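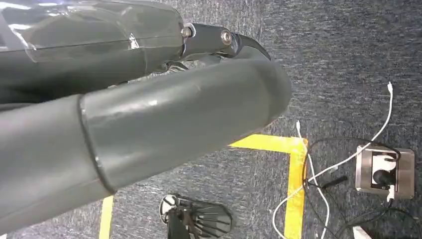

Bent Nørgaard wants to know who pays for the second one. His point, made twice at the January 2025 budget meeting of the packing firm Closetti, was that a single arm on a single table is a trial, and a trial doesn't ship orders.

The firm is weighing an offer from the supplier Ravn for a robot arm to handle small packets and bagged parts at its Wusari site. The quote runs to 47 pages. The monthly lease is $1,579, with another $865 for service, and the term is 20 months. Floor work is extra. So is power, if the outlets have to be moved, and the quote has no price for that at all.

Supporters of the plan say the lease is cheap next to overtime. That may be so, but the overtime figure they used came from the busiest weeks of the year, and the quote assumes the arm will be working every shift. It also assumes somebody will be free to sit with it. The salary for that person isn't in the sums.

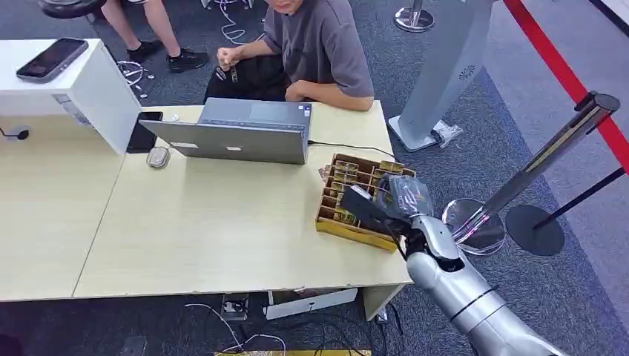
Robot hand with a part-wrapped black item, next to a tray of small packets or bottles.

Sólveig Kárason, who put the request together, told the meeting that the first months would be slow and that she had said so in writing. She expects the arm to take over tray loading first and bagging later. Asked when it would match a trained packer, she declined to give a date.

A rival bid from Hilis was lower, but it covered hardware only and left training to the buyer. It was set aside early. Some staff would like it looked at again, if only to see what the Ravn service fee is buying.

What the plan still lacks is a test with Closetti's own stock, clear bags included, and a written way out of the lease if the numbers don't hold up. Ravn has offered a review after the first quarter. The draft contract doesn't say what happens if the review goes badly.

A decision on the lease has been put off until the missing costs are added.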